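Does the line around a ball mean it will split?
Posted in Toys & Play, 18/12/2018

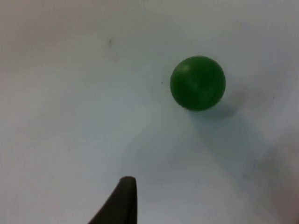
The green one on a white surface. I think there's a faint band across the middle.

Vilja Partanen
We bought a tub of 80 play balls from Clundoletti in August. The listing says "seamless", which I doubt. On most of them I can feel a ridge if I run a fingernail around, and 7 have already opened up along it. The seller told me the line is "only cosmetic" and that cold rooms are to blame. Our playroom isn't cold. Has anyone found a way to tell which ones will go next, or is it guesswork? I'd also like to know if gluing is worth the trouble.

Eino Mäkelä
I wouldn't take "cosmetic" at face value, but I wouldn't read much into a faint line in a photo either. Light from one side can make a band look like more than it is. Squeeze the ball across the line with both thumbs, then turn it and do the same again. If the line opens even a hair, throw the ball out. If it stays shut, you've learned that it's fine today and that's all.
As for glue - I tried Grilex on two of ours and both split again right beside the repair. The tube says it bonds everything. It doesn't. If small kids are using them I'd skip glue anyway and ask for a refund on the seven.

Laaksonen
just get the Tekisow ones, never had a problem with mine. more than 2 years now

Vilja Partanen
Thanks Eino, will do the thumb test tonight. Laaksonen, do yours have a line or not?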